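Marker cubes jumping when both gloves are close together
Posted in Motion capture and tracking
Asked by Younes Lamrani

I'm building a pair of sensor gloves with a few others in a shared workshop, to record hand movements for a two-arm robot. Each glove has a printed marker cube on it and one fixed camera follows them. One hand alone tracks fine. When I fold or stretch cloth with both hands, the left cube's position jumps for a moment and then comes back. It's worse in the mornings.

The camera exposure is on automatic. Finger readings from the gloves look clean the whole time, so I think it's only the cubes. 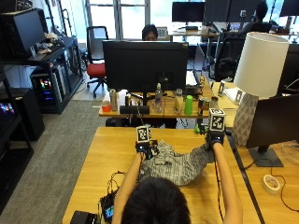
I've reprinted the markers twice on the same paper and it made no difference. The tracking code is our own, on top of a free marker library. Is it worth adding a second camera, or is there something to fix first?

Dzifa Korletey
Fix the exposure first. If you've got windows in view, automatic will keep shifting and the cubes will blur or go grey. Set it by hand, as short as you can while the black squares still look black, and add a lamp if you have to.

Then check how many faces of the cube your code uses. With one face seen nearly flat on, the solver can flip between two tilts, and that looks just like a jump. Solve for the whole cube using every corner you can see – two faces is usually enough to stop it. We logged 2,784 bad poses in a long session on our Amrani arm and most of them were single-face ones.

Tarek El Khatib
get a second camera, solved it for me

Iman Belhaj
I'd do what Dzifa says before spending money. Also print on matt paper if yours is glossy, as daylight on a shiny face will wipe out half a marker.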